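3.2 Garment categories and the problem of partial folding

The household survey described in Section 3.1 left us with 3,000 usable diary entries, each recording a single laundry event from the moment the load was taken down or out of the machine to the moment the last item was put away. Entries were coded by two readers working separately. Where the readers disagreed, the entry was passed to a third, and the majority code was kept.

The first difficulty was that respondents do not use the word "folded" in a consistent way. Some used it for any item that had been laid flat and doubled over at least once. Others kept it for items brought to a finished shape that would stack. Wattimena, in an earlier study of shared drying rooms, treated the two as the same and reported a single folding rate. We think this hides a good deal. A towel doubled over the arm of a chair and a shirt squared off for a drawer take different amounts of time and are done for different purposes, and in our diaries they also tend to be done by different members of the household.

We therefore split the category. An item was coded as "laid" if it had been spread on a flat surface or doubled once and left, and as "finished" if the respondent named a place of storage or described a stack. Items placed straight on a hanger were coded apart from both. Socks and underwear were left out of the folding analysis altogether, as the diaries rarely mention them one by one.

T-shirts were the most troublesome garment. They were named more often than any other item and with the widest spread of methods. Following Patell, we sorted the methods by the direction of the first fold: lengthwise, with one side brought over towards the other, or crosswise, with the hem brought up towards the shoulders. Figure 4 shows a short-sleeved shirt laid out with the hem at the left and the shoulders towards the right. Respondents who began lengthwise nearly always dealt with the sleeves in the same movement. Those who began crosswise often left the sleeves until last or did not mention them, and their entries were more likely to be coded as laid.

A second difficulty concerned the surface. The diary asked where the work was done and offered bed, table, ironing board, floor and other. The answer "other" was chosen more than we had planned for, and the free-text notes show that it mostly meant the lap, the top of the machine, or the back of a sofa. Zandanov argues that surface height is the main influence on whether a load is finished in one sitting. Our data give this only weak support. Loads sorted on a bed were the most likely to be broken off part way, yet the same loads were also the largest, and we could not separate the two effects with a sample of this kind.

Time of day was recorded to the nearest hour. Loads begun after 9 p.m. were finished less often than loads begun in the morning, and the gap was widest on weekdays. Saturday entries showed no clear pattern and were kept in the pooled figures. We did not ask respondents why they stopped, and remarks on this point were not coded.

To check the reliability of the categories, a subset of 1,000 entries was recoded in June by a reader at Casbridge who had taken no part in the first round. Agreement was good for hung items and for towels. It was lower for T-shirts and lowest for knitwear, where the notes often run several items together ("jumpers done, bar the blue one"). Entries of this type were split into separate items only when each could be matched to a line in the load list. The remainder were marked as mixed and do not appear in Table 5.

One further rule should be noted. Where an item was folded, unfolded and folded again within the same event, we counted the final state alone. Eero Kauppinen has suggested to us that the repeated attempts are of interest in themselves — a shirt refolded twice may say more about household standards than one folded once — and we accept the point. The diary form was not built to record them, however, and any count drawn from it would be too low. A revised form with a separate line for each attempt is being tested for the second wave.

Figure 4. Short-sleeved shirt laid sideways on a flat surface, hem to the left.
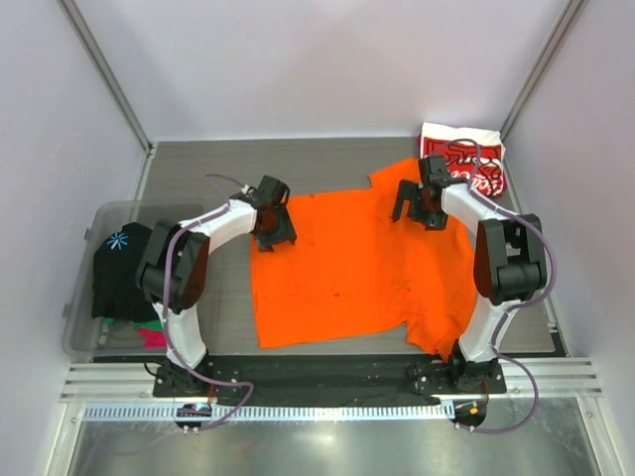
The rates reported in the next section use the split categories throughout. Where a comparison with Wattimena is made, laid and finished items have been added together again, and this is stated in the table heading.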